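Subject: Re: [robot-users] September open day at Uststead, who went?

On the list in September, a subscriber wrote:
> I missed the open day at Uststead and would like to know if it is
> worth asking for a visit. We run two arms at Wastov and the only
> simulation we have is a bare table with cubes. Did they show the
> kitchen set? Does it run on ordinary machines? And is the wrist
> view any good, or is it the usual gray blur?

I went, and stayed for both sessions. Answers below, with three renders from the kitchen set.

The whole demonstration was in simulation. They call the package Madus. They started with the wrist view, so I will too. The fingers are modeled closely enough that you can see the screw hole in the face of one of them, and the shadows fall on the wood where you would expect.
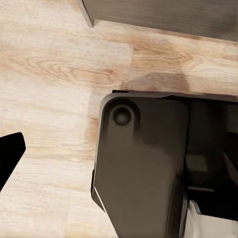
Henao

To your question about blur: the grain and the knots in the boards come through well at close range. I asked if the textures could be swapped between runs and was told yes, from a list in the config file. Their default list has 40 woods and stones. You can add your own, but they have to be square and the loader is picky about file names.

The kitchen set was the main part of the afternoon. It has upper and lower cabinets, a long gray counter, a sink with a gooseneck faucet, and a window with grass and pavers outside. The loose items are ordinary ones. In the render I am attaching there is a white dish, a cutting board, a knife with a red handle, and a small pinkish-red vegetable in the sink basin. The tasks are written as plain sentences, and the one we spent the most time on was moving the vegetable to the board.

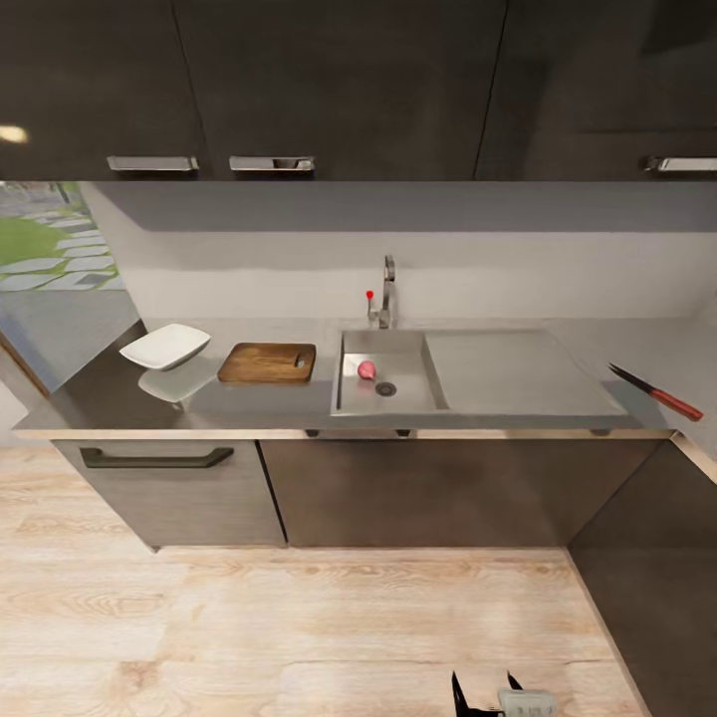
Vol. 2, p. 40

(The page reference is to the open day handout, where the task list is printed.)

The dish shows a reflection in the countertop. Someone asked if that confuses the object detector. The presenter said it did in early tests and that they now train with the counter finish varied. I would have liked to see numbers for that and there were none in the handout.

On machines: they ran it on one desktop with a single graphics card. A batch is 400 episodes and they let one run during the coffee break. If you turn off the window and the outdoor part it goes faster. They said the limit on that desktop was 800 episodes before it ran out of memory, so for Wastov I would plan on smaller batches.

Before the second session they went through the hand controls. You can open and close the fingers from the keyboard, which is slow, or with a game pad. I tried the pad. It takes a few minutes to get used to because the view turns with the wrist. 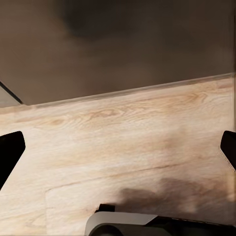 Gripper open over the tabletop, nothing between the fingers.

Things I did not get an answer on: whether drawers and doors will be made to open, and what the license says about sharing recorded runs between sites. The second one matters to us and I have written to Uststead about it. I will post the reply.

For a visit, I would say yes, go. Ask for the kitchen set by name when you write, and bring your own gripper model file if you have one. They will load it for you if it is in the right format, and the format is on the last page of the handout. I can scan that page if you need it.

Henao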